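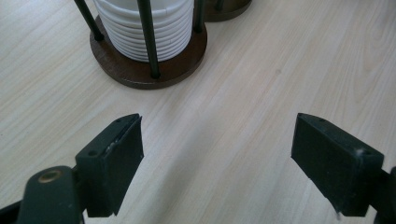

What is a cup stand used for?

A cup stand keeps a supply of disposable cups upright, together and within reach, usually on a table or counter near whatever is being drunk.

Cup stand

A cup stand (also cup holder, cup caddy, cup rack or, in the catering trade, simply "the cups") is a small piece of tableware for storing paper or plastic cups between the packet and the drinker. The usual pattern has a heavy base and several upright rods or loops of wire, which form an open cage around a column of nested cups. Stands with two cages side by side are common in offices, waiting rooms and church halls. Single ones turn up mostly in homes, where the second was presumably lost in a move.

The cup stand should not be confused with the cup holder found in cars, which holds one cup, badly, or with the mug tree, which holds mugs by the handle and is older, taller and more likely to be a wedding present.

Contents
Names
Design
Loading
Which way up
The spare cup
History
Upkeep
See also

Names

There is no agreed name. Shops sell the same object as a holder, a stand, an organiser and a dispenser, often on the same page. Purists reserve "dispenser" for the tube kind, which hangs on a wall and releases cups from the bottom, in theory one at a time. The open stand dispenses nothing. It waits to be robbed from the top.

In his privately printed guide to the tea urn and its surroundings, Lionel Cheetham called the stand "a fence with one sheep in it" and gave it a page and a half. This remains the longest passage on the subject in that book, which devotes 26 pages to taps.

Design

The base does most of the work. A full stack of paper cups weighs very little but is tall and narrow, and is liable to be caught by a sleeve. Makers therefore use a thick disc of wood, or a plate of metal, wide enough to resist a casual nudge. Dark finishes are popular because coffee is dark too. Where two discs are joined side by side, each helps to keep the other upright, and the pair can be pushed along a counter in one go.

The uprights come in two main forms. Straight rods are let into sockets near the rim of the base and lean slightly outwards, which makes loading easier. Bent wire loops rise on either side of the cups and look rather like handles, a resemblance that leads people to pick the stand up by them. Some stands tolerate this. Others come apart at the sockets and deliver their contents to the floor.

An open cage has one clear advantage over a closed tube: anyone can see how many cups are left. It has the matching disadvantage that dust can see them as well.

Sizes are settled by the cup. Paper cups taper towards the base, so a cage that suits a wide cup will let a narrow one slump to one side, and a cage made for narrow cups will grip a wide one firmly enough to crease it. Packaging tends to describe the fit as "universal". It is sensible to take a cup to the shop.

Loading

Cups are generally bought in sleeves and moved to the stand by hand. The method is not difficult, though it is often done badly.

The sleeve is opened at one end only. The stack is then held through the plastic and lowered between the uprights until it meets the base, after which the plastic is drawn off upwards. Doing this in the other order, with the plastic off first, produces a column of loose cups that bends in the middle like an elderly candle.

Single cups are added afterwards. A cup picked up on its side has to be turned before it goes in, and the turn should match whatever is already there. A cup pressed down too hard will jam in the one beneath it, and the next person to want a drink will leave with both. Cups that have been squeezed out of round will still nest, but they sit high and make the rest of the column lean.

In stands with two cages it is usual to fill both to the same height. In practice one side is always preferred, normally the side nearer the kettle, so that after a short time one cage holds a column and the other holds a single cup or so. Topping up the low side is considered good manners. Moving cups across from the high side is considered cheating, but it looks the same from the doorway.
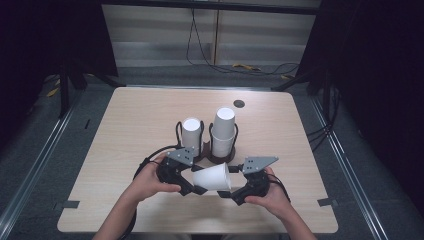
Which way up

The main dispute concerning the cup stand is whether cups should be stored with the mouth up or the mouth down.

Mouth down is the older habit and is favoured by people who have worked in catering. The closed base faces the ceiling, dust settles on the outside, and the part that touches the lip is kept out of the general traffic of fingers. The drawback is that the rim of the lowest cup rests on the base of the stand, so everything depends on how recently that was wiped.

Mouth up is quicker. The cup comes away ready to fill, with no turning of the wrist, and the user can check the inside for anything unwelcome. Against this, the top cup is open to the air and seems to be irresistible as a bin. Teabag strings, wooden stirrers and folded raffle tickets are the usual finds.

Mixed storage, with some cups one way and some the other, has no supporters but is very widely practised. It commonly begins when two people fill the same stand without speaking. Cups facing opposite ways cannot nest, so a stray upside-down cup perched on an upright column adds its full height to the pile and makes a well-stocked stand look better stocked than it is.

Yusri Osman, who managed the refreshment rooms at Gernlow for seven years, set down the local practice on a card taped inside the cupboard: "Mouth down in the stand, mouth up on the table, and if you don't know whose it is, it's yours to throw away." The card has been much copied, usually without the last part.

The spare cup

A cup standing by itself near the stand is known in some offices as the spare. Its status is uncertain. It may have been taken out by someone who was then called away, or used and put down, or set aside as too bent to keep. Marks on the inside are the usual test, although paper cups can look tinted or faintly stained for reasons of their own, and opinions differ as to how hard one ought to look.

Returning the spare to the stand is discouraged, even when it appears clean. Once nested, it cannot be told from the others, and any doubt about one cup becomes a doubt about all of them. The cautious course is to discard it. The common course is to leave it exactly where it is for the next person to think about.

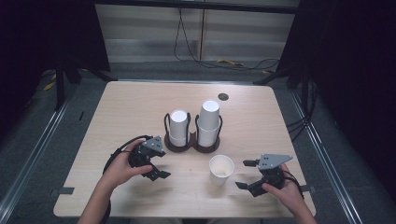

Two-slot stand with its cups base up; a third cup stands mouth up on the table.

History

Little has been written about the early history of the open stand. Closed tubes came first in most public places, generally beside water coolers, and were fixed to the wall to prevent theft of the tube. The table stand followed the cups indoors, as offices gave up washing crockery and began to argue about paper instead.

The Mavorar company of Lukine is often mentioned by collectors, of whom there are a few. Its Purba stand had a turned wooden base and rods that unscrewed for posting. The first batch of 700 went out in December with rods a little too short, and cups above the halfway point swayed. Mavorar corrected the fault in the second batch and described the first, in its next catalogue, as the "low model". Both versions now fetch much the same price, which is not much.

Later stands have changed mainly in finish. Attempts to improve on the basic form have included a rotating base, which encouraged spinning, and a clear lid, which was taken off on the first morning and put on top of the fridge. A giant version for outdoor events held around 100 cups in one column and had to be loaded from a chair.

Upkeep

Wooden bases should be wiped with a damp cloth and dried. Soaking them loosens the sockets and lifts the finish. Wire loops may be cleaned with washing-up liquid and an old toothbrush, paying attention to the bends, where syrup collects. A rod that has begun to wobble can be pushed home with a drop of wood glue and left overnight, with a note to stop anyone from testing it.

The stand should be emptied completely from time to time. The lowest cups in a column that is only ever topped up may be a good deal older than the people drinking from the top would suppose. Some kitchens deal with this by marking the bottom cup in pen. Others prefer not to know.

See also
Mug tree
Tea urn
Water cooler
Stirrer (wooden)
Saucer, decline of

Page last changed 7/14/26. The section "Which way up" is locked to new editors.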